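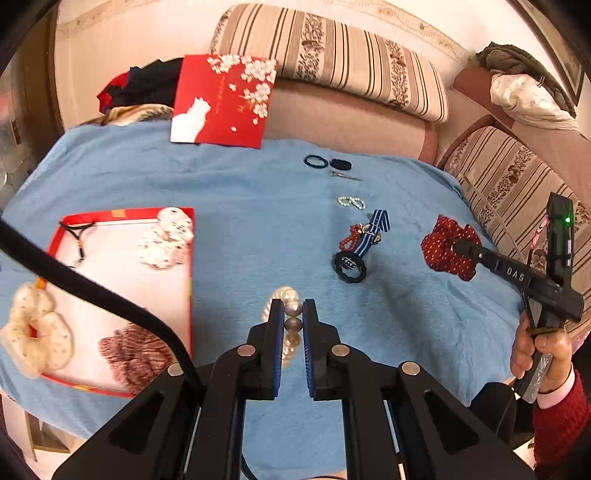
Speaker notes: Restringing Old Beads Without Fear
Library community room, evening talk, 28 minutes plus questions

Hello and welcome, come in, there are seats at the front. Wait for the back row to settle before starting. Mention coat rack.

Open with my grandmother's necklace. She wore it to everything, weddings, the dentist, and it broke in a bakery in July with half of it going under the bread racks. She put what she could find in an envelope and it stayed in the envelope until I was grown up. I love this story and I tend to go on, so keep it short! Get to the point: the pearls were fine. The thread was the part that gave up.

Ask for hands. Who has an envelope like that at home? (Usually lots. Let people laugh.)

First section: why thread fails. Silk stretches, it picks up skin oil and perfume, and the edges of the drill holes rub at it every time the strand moves. Look near the clasp first, that end gets all the tugging. If you can see thread between pearls that used to sit snug, it's time. If the thread looks gray or fuzzy there, please stop wearing it until it's been redone. Pass the old silk around now, the bit in the plastic sleeve. Ask for it back.

Second section: knots. This is my favorite part, slow down. Most good pearl strands have a knot between each pearl and the next. It keeps them from grinding against each other, and if the strand breaks you lose one pearl and keep the rest. It also gives the strand that lovely loose drape. Strands with no knots hang stiffer, and you can feel the difference with your eyes shut.

Demo the knot on the big wooden beads and the red cord, people can see those from the back. Loop over two fingers, drop the bead through, put the needle tip inside the loop, slide the loop down until it touches the bead, THEN pull the needle out and push with the thumbnail. Do it three times without talking. Then do it again with talking. The mistake everybody makes, me included for a whole winter, is pulling tight too early, and then the knot sits a little way off and there is no moving it. Kanini Kombo taught me the needle trick after watching me swear at a strand for an entire afternoon, and I've been grateful ever since.

Third section: thread choices. Silk is still what I reach for with pearls. Nylon is stronger and a bit springy, good for glass. Coated wire is great for heavy stone but don't put pearls on it, it can saw at the holes. Sizes: bring one pearl to the shop and try the thread through it doubled. You want it to fill the hole and still pass without a fight. I used to buy from Gikumton, and their carded silk with the needle already attached is a joy for beginners.

Before you cut anything! Lay the strand on a towel or a bead board and take a picture. Graduated strands go from small to large to small, and putting that order back from a heap is a miserable evening. I cut the strand in sections and keep each section in its own groove. A muffin tin works too.

Cleaning: soft cloth, barely damp, plain water. No vinegar, no jewelry dip, no ultrasonic machine. Let new silk rest overnight before you wear it.

Question that always comes up: how do I tell if they're real? Rub one gently along the edge of another. Real and cultured pearls feel slightly gritty, glass and plastic feel slick. It can't tell you what they're worth, so for that see a jeweler. And fakes deserve good thread too, I've restrung plenty and they were worn and loved just as hard.

Practice time. Asuka Ogura is handing out the kits, 20 of them, please share if you came with a friend. Five knots each, then hold them up. Go around the tables. Left-handers: mirror it, come stand across from me.

If running late, skip the clasp part and point to the handout. If early, show the French wire (the tiny gold coil that covers the thread at the clasp) and let people handle it. It is so satisfying.

Finish by asking people to bring their envelopes to the open bench next time. Collect the scissors.

Contact: Žukauskas Bead Circle, front desk | © 2021 Žukauskas Bead Circle | Back to top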